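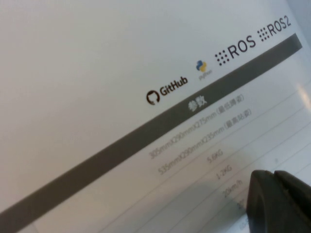 Forport tooling group, working minutes, December
Start 2:10 pm. Salma Bouzid in the chair, Tanvir Nanayakkara taking notes (typing as we go, sorry for spelling). Two on the call from Plarnis, audio bad for the first part.

1. Actions from last time
Bag converter: done, merged. Timestamps now come from the driver instead of the recorder node. Old logs NOT converted yet. Tanvir to run overnight.
Gripper open/close deadband: still open. Carried.
Romgate license renewal: Salma has sent the form, no reply.

2. Page handling, perception side
Long one. Text detector fine when the sheet is near square to the wrist view, falls apart past a steep tilt. Plarnis ask if we can just rotate the crop before OCR. Tanvir: already do, but the angle estimate comes from the longest dark edge it finds, and on glossy paper a glare patch breaks that edge in two. Then the crop goes 90 degrees wrong and OCR returns garbage with high confidence.
Salma wants the header band used as the angle reference. High contrast, straight, hard to miss. Agreed to try. Fallback = ruled lines of the table, if there are any.
Mixed Chinese and Latin text on one row: the model picks a language per line and drops the other half. Number and unit survive, bracketed note gets lost. Plarnis have a per-word version, will share the weights.
Test set now at 2,475 crops. 50 of them mislabeled, found by Salma. Relabel before anyone quotes a score again.

3. Planning and cables
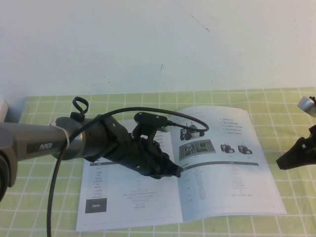 Planner still treats the wrist as a bare wrist. No camera bracket in the collision model, no cable. Tanvir has a mesh for the bracket, needs to simplify it, check time goes up too much with the full one. For the cable, a fat capsule over the loop will do for now. Plarnis object that it rules out too many poses near the fold. Salma: fine, lose the poses, then we tune.
Two-arm case: both arms plan seperately and the second one waits on a lock. Slow but safe. Shared planning scene is on the branch, not reviewed. Tanvir asks for a reviewer, Plarnis offered.
Fingertip height over paper. Table plane is fitted once at startup and an open page doesn't sit on that plane. Want a local depth patch under the fingertip before each descent. Cap on the approach speed until that is in.

4. Control loop
Joint command rate drops when the image node is on the same machine. Profiled it, 19 ms worst case stall, all in the image copy. Move to shared memory transport. ROS1 bridge goes away at the same time, no one objected. Salma wants the rollback written down first.
Giannakopoulos asked by mail whether the Python client stays supported. Yes. Tanvir to answer.

5. Region labels 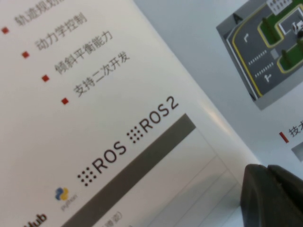 Layout classes need splitting. At the moment "figure" covers logos, product pictures and map illustrations, so the picker treats a small logo the same as a full tile. New classes: logo, illustration, heading, list, table. Bullets to be kept with their line, currently they come out as seperate blobs and the list gets counted wrong.
Partial regions at the image border: mark as truncated, don't read. Half a word is worse than no word.
Arrows on road drawings were tripping the icon detector. Raise threshold or mask by class, no decision. Next time.

6. AOB
Repo freeze, 10 working days, bug fixes only. Wiki page on calibration is out of date, do not follow step 4.

Actions
Tanvir: old logs, bracket mesh, reply to Giannakopoulos, header band angle test
Salma: relabel, rollback note, chase Romgate
Plarnis: per-word weights, branch review

Closed 3:25 pm.

Shares 2 | Comments 3

kestrel_m
Which step 4, the hand-eye one or the table one?

T. Nanayakkara
Hand-eye. Table one is ok

plarnis-dev
Weights are up in the shared folder. Needs the newer tokenizer or it wont load.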